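Prarnen 作業台のコツ帖
トップ > 道具 > つかむ道具 > 薄いもの・軽いもの

薄い木の枠を、つぶさず、落とさず、傾けずにつまむ

窓の模型はかわいいのに手ごわいです。細い木の棒を四角に組んで、間に半透明の膜を張っただけのもの。人の指なら何も考えずに拾えるのに、ロボットの手で拾わせようとすると、膜を押す、棒がしなる、持ち上げた瞬間にくるりと回る、とまあ忙しい。でもこれが楽しいんです! グリッパーの良し悪しを見るのに、こんなに正直に答えを返してくる材料はなかなかありません。

このページでは、Dredoraの硬い指とUrisの柔らかい指先を取りかえながら窓枠をつまんだときのコツをまとめました。アームの動かし方の入門ではなく、台の上の段取りの話が中心です。コントローラーはPolitisで通しました。カメラは手首につけた小さいものと、台の脇に固定したものの両方を使っています。 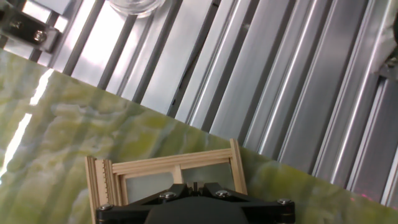

文:Vasilis Vukčević(Prarnen 道具欄担当・試作係)

手首のカメラは、指と相手の距離をのぞくのにとても便利です。緑のマーブル模様の面が膜ごしにうっすら透けて見えるでしょう。自分の目で見ていると「窓だ」とすぐ分かるのに、画面で見ると膜の部分は背景に溶けかかっています。頼りになるのは木の棒のほう。明るい木の色は緑の上でよく浮くので、位置を合わせるときは棒の線だけを追いかけるようにすると、ずいぶん気が楽になります。

まず自分の指でつまむ

道具を動かす前に、自分の親指と人さし指で枠をつまんで持ち上げてみてください。できれば目を閉じて。上の横棒の真ん中、横棒の端、縦の柱、桟の交わるところ。四か所くらい試すと、落ち着く場所と落ち着かない場所がはっきり分かります。

わたしの枠だと、上側の横棒の真ん中がいちばん素直でした。持ち上げると下側がすっと垂れて、あまり振れません。縦の柱をつまむと、枠全体が旗みたいに横へ出てしまって、指にねじれる力がかかります。ロボットの指でも事情はまったく同じです。

鉛筆で薄く印をつけておくのもおすすめです。木の目に沿って短く一本。あとで消しゴムで消えますし、画面でもなんとか見えます(濃い色のペンは膜に移ることがあるのでやめました)。

ギザギザの柱は指を避ける

窓枠の左の柱に、内側へ向けて細かい切り込みが並んでいるものがあります。櫛のような柱です。ここに硬い指を当てると、歯のひとつだけに力が乗ります。柔らかい指先なら歯にうまくなじみそうに思えて、わたしも最初はここを狙ったのですが、離すときに引っかかって枠が一緒についてきてしまいました。つまむなら反対側の柱か、横棒。どうしてもこの柱しか空いていないなら、歯のない外側の面と表裏の面の向きを見て、指が歯をまたがないように手首を回します。

指先くらべ:Dredoraの硬い指

わたしはDredoraの指が好きです。閉じたときの位置がぴたりと決まるので、どこをつまんだのかがはっきりします。棒の真ん中をつまめば真ん中、端なら端。ずれたら自分の段取りが悪かったと分かる。気持ちがいい!

そのかわり容赦がありません。強く閉じれば木に跡がつきますし、斜めに入れば片側の角だけで押さえることになります。扱いのコツはこんなところです。

・閉じる幅を先に決めておく。棒の太さを測って、その少し手前で一度止めてから最後を詰める。
・指を下ろす高さは、膜に触れない位置まで。深く入れるほど安心に見えるけれど、膜を押すと枠ごと曲がる。
・棒に対して指の面が平行かどうか、手首のカメラと横のカメラの両方で見る。
・滑るときは力を足す前に指を拭く。これで直ることが本当に多い。

紙やすりの端切れを両面テープで貼る手も試しました。滑りは止まりますが、木の表面が毛羽立ちます。練習用の枠ならいいとして、仕上げた模型には使いたくないですね。マスキングテープを一枚巻くくらいが、わたしにはちょうどよかったです。

指先くらべ:Urisの柔らかい指先

Urisの指先は交換用の一組が3687円。安くはないけれど、買ってすぐ「あ、これは楽だ」と声が出ました。多少斜めに入っても、指先のほうが変形して棒に沿ってくれます。位置合わせの甘さをずいぶん引き受けてくれるわけです。

困るのは、引き受けてくれすぎること。つまめたように見えて、持ち上げると枠が指の中でじわじわ傾きます。棒を軸にして、ブランコみたいに。硬い指なら最初から失敗していた角度でも、柔らかい指先はいったん成功させてしまうので、失敗が後ろへずれるんです。わたしは持ち上げたあと、すぐ動かさずにひと呼吸待つようにしました。待っている間に傾きが止まればそのまま運ぶ。止まらなければ下ろしてつまみ直し。

ほこりも拾います。木を削ったあとの粉がつくと急に滑るようになるので、作業の前に固くしぼった布で拭いて、よく乾かしてから使います。濡れたままだと今度は膜にはりつきますよ。

結局どちらを使うかと聞かれたら、位置を詰めていく段階は硬い指、何度も繰り返して運ぶ段階は柔らかい指先、という使い分けに落ち着いています。最初から柔らかいほうで始めると、位置のずれに気づかないまま先へ進んでしまいがちでした。

つまむ深さを決める小さな定規

厚紙を切って、幅5ミリの短冊を作ります。これを枠の横に立てて、指先がどこまで下りたかを見る目盛りにします。作るのに一分もかかりません。白い厚紙だと光って読みにくいことがあるので、茶色い箱の端を使うのがいいです。

横棒の上から指先をどこまで下ろすかは、枠ごとに違います。短冊に鉛筆で線を引いて、うまくいった深さを残しておくと、次の日に最初からやり直さずにすみます。わたしの引き出しには、もう何に使ったか思い出せない短冊がずいぶんたまっていますが、枠の名前を書いておけばよかったと反省中です。みなさんは書いてください。

光る台とのつきあい方

うちの緑の面は、つやがあって見た目は大好きです。ただ、照明が映ります。白い筋がすっと伸びて、そこに薄い色の木を置くと、枠の縁がどこまでなのか画面では分からなくなる。模様の白いところと反射の白いところも紛らわしいです。

試して効いたのは次のやり方です。

・枠を反射の筋から外して置く。ばかばかしいほど単純で、いちばん効く。
・照明を真上から当てず、薄い紙を一枚はさんで横へ逃がす。
・明るさの自動調整を切る。アームが動くたびに画面全体の明るさが変わるのを防げる。
・それでもだめなら、枠の下につやのない布を敷く。色は木より暗いもの。

布を敷くときは、しわを必ず伸ばします。薄い枠はしわひとつで片側が浮いて、下ろした指が先に当たります。端をアルミフレームの溝に軽くはさむと、引っぱらなくても平らになって具合がいいです。

反対に、光っているのが役に立つこともあります。つやのある面は、指が近づくとうっすら影や映り込みが寄ってくるので、高さの見当がつけやすい。慣れると、目盛りを見なくても「あと少し」が分かるようになります。

カメラは二つ、役割を分ける

手首のカメラと固定のカメラで、同じことを見ようとしないのがコツです。手首のほうは指と棒の関係。固定のほうは、枠がどちらへ傾いたか、ケーブルがどこへ行ったか、隣の物にぶつからないか。わたしは最初、手首のカメラだけでいけると思っていました。ところが持ち上げたあとの枠の下側が、グリッパーの陰に入って見えないんですね。横から見たら盛大に傾いていた、ということが何度もありました。

手首のカメラは、手首が回れば景色も回ります。台の縁が斜めに走っている画面を見ながら「右へ少し」とやると、だいたい間違えます。台の角に小さく切ったテープを貼って、どの向きの画面でも同じ角が分かるようにしておくと迷いません。わたしは角ごとに色を変えています。

固定カメラのほうは、台全体が入る高さにして、一度決めたら触らないこと。三脚の足の位置に鉛筆で丸を描いておけば、ぶつけても戻せます。ぶつけます、必ず。

試し方の手順

比べるときは条件をそろえるのがいちばん大変で、いちばん面白いところです。わたしは指先ごとに28回ずつやりました。きりのいい数にしたかったのに、お昼になったのでそこで止めたんです。もう片方も同じ数にそろえたので、まあ良しとしましょう。

1. 枠を決めた場所に置く。角の位置は台のテープに合わせる。
2. 指を開いて、横棒の真上で止める。
3. 厚紙の短冊で深さを見ながら下ろす。
4. 閉じる。ここで一度、両方の画面を見る。
5. 指の幅ひとつ分だけ持ち上げて待つ。
6. 傾きが落ち着いたら、決めた高さまで上げる。
7. 元の場所へ下ろして、開く。開いたあとに枠が動いたかどうかも書いておく。

七番を忘れがちです。つまむことばかり気にして、離すときの癖を見逃すんですね。置いた瞬間に枠がちょっと跳ねる、片方の指にくっついて少し引きずられる。組み立てに使うなら、離し方のほうがむしろ大事かもしれません。

書きとめるのは丸とバツだけにせず、ひとこと足しておくとあとで助かります。「回った」「膜に当たった」「離れない」。わたしのノートは「うーん」だけの行がやけに多くて、読み返すとあまり役に立ちませんでした。

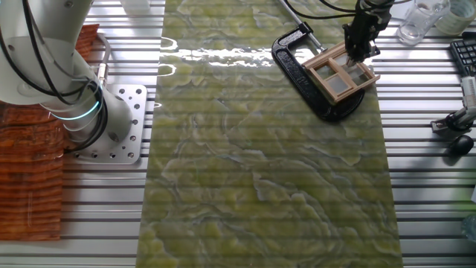
窓枠の上側をグリッパーでつまんだところ。枠はC型クランプに重なって、少し傾いている。

C型クランプは寝かせて使っても頼もしい

クランプというと台の縁をはさむ道具ですが、寝かせて台に置くだけでも、けっこういい仕事をします。黒くて重い本体が、薄い枠の台座になるんです。枠を台にべったり置くと、指が入る隙間がありません。クランプの曲がったところに枠を斜めにもたせかけると、上側の棒が浮いて、指がすっと入ります。

置き方にも少しコツがあります。

・ねじの棒は、アームが入ってくる側と反対へ向けておくと気が楽。長い棒は思ったより遠くまで出ています。
・もたせかける枠は、膜ではなく木の部分がクランプに当たるようにする。
・台に傷をつけたくないなら、薄いフェルトを一枚敷く。
・クランプの口がどちらを向いているかをノートに書く。向きが変わると枠の傾きも変わって、前の記録と比べられません。

黒い指と黒いクランプが画面の中で重なると、どこまでが指なのか一瞬分からなくなります。クランプの背に明るい色のテープを短く貼っておくと見分けがつきます。工具に貼るのがいやなら、コピー用紙を細く切って載せるだけでも大丈夫。

クランプが手元になければ、重い本を二冊並べて溝を作る、角材を二本置く、などでもできます。要は上の棒の下に指の入る空間を作ることです。洗濯ばさみで枠を立てる方法も試しましたが、こちらは軽すぎて、指が触れたとたんに洗濯ばさみごと歩いていきました。

閉じる力の決め方

いきなり枠で試さないで、同じ太さの棒きれで練習します。枠を作ったときの余りがあれば最高ですし、なければ割りばしを細く割ったものでかまいません。いちばん弱い設定から始めて、持ち上がったところで一段だけ足す。わたしはこれでほとんど決まりました。

足しすぎの目安は、音と跡です。閉じたときに小さく「みし」と鳴ったら、もう強すぎます。跡は横から明かりを当てると見えます。木が柔らかい方向に当たっていることもあるので、棒を裏返してもう一度試してみてください。

接着したばかりの枠は、角がまだ頼りないことがあります。一晩置いてからのほうが、比べる材料としても公平です。待てない気持ちはよく分かります。わたしは待てずに角をひとつ外しました。

ケーブルの取り回し

指先やカメラの話ばかりしてきましたが、うまくいかない日の原因は、だいたいケーブルでした。手首を回したらケーブルが突っぱって、枠をつまんだまま横へ持っていかれる。ほんの少しの力でも、軽い枠には大事件です。

うちで使っている延長は179センチ。最初はもっと短いのを使っていて、台の奥へ手を伸ばすたびに張っていました。長すぎても垂れて枠を払ってしまうので、次のように整えています。

・アームに沿わせて、結束バンドで何か所か留める。ぎゅっと締めず、指で少し滑るくらい。
・関節のところは、曲げたときに必要な分だけ輪を残す。
・いちばん遠い姿勢、いちばん折りたたんだ姿勢、手首を回しきった姿勢の順に、ゆっくり動かして見る。
・台に落ちてくるケーブルは、アルミフレームの溝の上を通すと転がらない。

結束バンドの切り口は、爪切りで平らに切るときれいです。斜めに切ると手の甲をひっかきます。白いバンドは黒いケーブルの上でよく目立つので、留めた位置がずれていないかを横のカメラから確かめるのにも使えて、これはちょっとした発見でした!

コントローラーのつまみに癖をつけない

Politisのコントローラーは、細かく動かすときの手ごたえが気に入っています。ただ、速さの設定を前の作業から引き継いでしまうのがわたしの悪い癖で、運ぶときの速さのまま枠に近づいて、ひやっとしたことがあります。

そこで、作業の切れ目ごとに必ず一番遅いところへ戻すことにしました。近づくときは遅く、持ち上げてからも遅く、空の手で戻るときだけ速く。全部合わせてもたいした時間の差にはなりません。

向きの覚え書きも貼っておくといいです。手首が回った状態で「前」がどちらなのか、頭で考えているうちは遅いので、矢印を描いた紙を画面の横に貼ります。お茶のしみがついたら描き直し。

マウスやキーボードを台に置くときは、アームの届く範囲の外にする。これも最初に一度、腕をいっぱいに伸ばして確かめておくと安心です。手元の道具は作業しているうちに少しずつ真ん中へ寄ってきます。

枠を吊ったまま向きを変えるとき

つまめるようになると、次はくるっと回して別の向きで置きたくなりますよね。分かります。でも四角い枠は、吊ると角が下を向きたがります。斜めにぶら下がったまま下ろすと、角が先に台に着いて、そこを軸に倒れます。

やり方は二つあって、ひとつは手首を傾けて枠の下の辺を台と平行にしてから下ろす方法。もうひとつは、わざと角を先に着けて、ゆっくり手首を戻しながら寝かせる方法です。後のほうは見ていてとてもきれいに決まるのですが、膜に力がかかりやすいので、棒の接着がしっかりした枠だけにしています。

下にクランプがある場合は、枠の角と金物の間を横のカメラでよく見てください。真上から見る画面では隙間がないように見えても、実は余裕があったり、その逆だったりします。

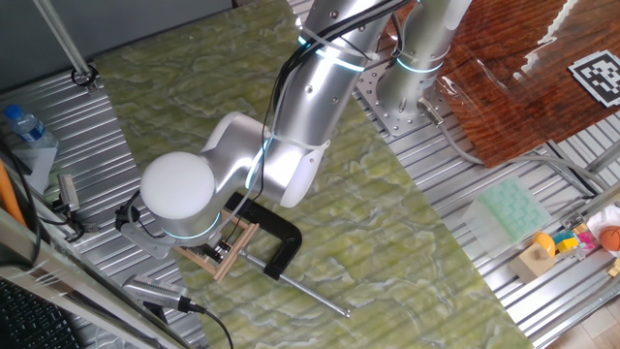
練習にいい、身の回りのもの

窓枠をこわすのがこわい人は、似た性質のものから始めるといいですよ。

・割りばしを四本、輪ゴムで四角に組んだもの。少しぐらつくので、ねじれの練習に。
・カードの入っていない写真立ての枠。重さがあるぶん傾きは大きいけれど丈夫。
・シリコンの製氷皿。縁が柔らかくて、硬い指でも柔らかい指先でも手ごたえがまるで違う。
・小さな積み木。最初の自信をつけるのにぴったり。
・おもちゃのボール。丸いものは枠と正反対で、指の開き具合を覚えるのにいい。
・空のペットボトル。透明なので、画面で輪郭を探す練習にもなる。

わたしのおすすめは、製氷皿のあとに割りばしの枠、それから本番の窓枠という順番です。製氷皿は落としても平気なので、速さの加減を思い切って試せます。

木の枠の手入れ

何度もつまんだ枠は、横棒の真ん中がうっすら黒ずんできます。指先の汚れですね。消しゴムのかすが出にくいもので軽くこすり、木目に沿って目の細かい紙やすりをひとなで。膜には触れないように、厚紙をあてがってから作業します。

跡がついてしまったところは、湿らせた綿棒をちょんと当ててしばらく置くと、少しふくらんで目立たなくなることがあります。全部が戻るわけではありませんし、つけすぎると接着がゆるみます。角の近くではやらないほうがいいでしょう。

八月の暑い時期は、膜がたるみやすくてつまみ具合が変わりました。窓辺に置いておいた枠と、引き出しにしまった枠とで、同じ設定なのに結果が違うんです。しばらく指先のせいにして、あれこれ取りかえて遊んでしまいました。しまうときは平らな箱に、薄紙をはさんで重ねておくと反りにくいです。

次に試したいこと

硬い指の片側だけにUrisの指先をつける、という変則の組み合わせを考えています。位置は硬いほうで決めて、なじむ役は柔らかいほうにまかせる。左右で閉じる速さが変わって見えそうなので、どこを中心にするかでまた悩むことになるはずですが、考えているだけでわくわくします。

それから、桟が十字に入った窓枠で、交わるところを狙う方法もやってみたいです。棒が重なっていて強そうなのに、指を入れる隙間が四方とも膜でふさがっている。斜めから入れるか、指先を細く削るか。うまいやり方を見つけた人は、指先の形と枠の大きさを添えて、Prarnenの道具欄まで教えてください。

関連ページ
指先の滑り止めに使える布とテープ
アルミフレームの溝の掃除
結束バンドの外し方と使い回し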